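Home | News | Local | Business | Classifieds
Share 27 | Comments 4

Skinham craft room sorts its odds and ends for June 2025 sale

Sorting has started at the Oda craft room in Skinham, where 400 small items given in May are to be priced for a one-table sale. Stencils, rulers, cards and phone cases make up most of it. 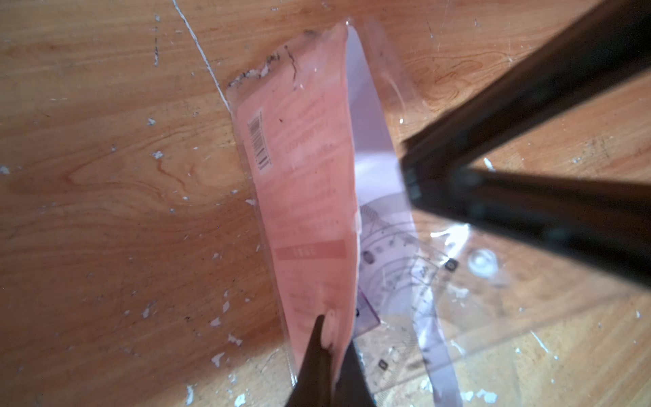
A lavender ruler or stencil in its clear plastic package, with a pink-orange card.

Packaged items will be sold as they are, and torn packaging will not lower the price. Phone cases go in a separate group - the room has 34 of them listed, and buyers are asked to check the fit before paying.
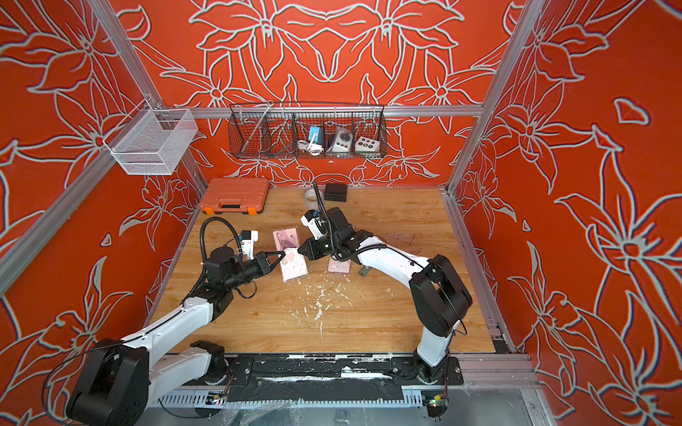

Page 33

Pink cases with cartoon artwork will be sold singly. Anything left over goes to the Bristix swap shelf on Wumbei Road. The room will take no more items until the sale is over.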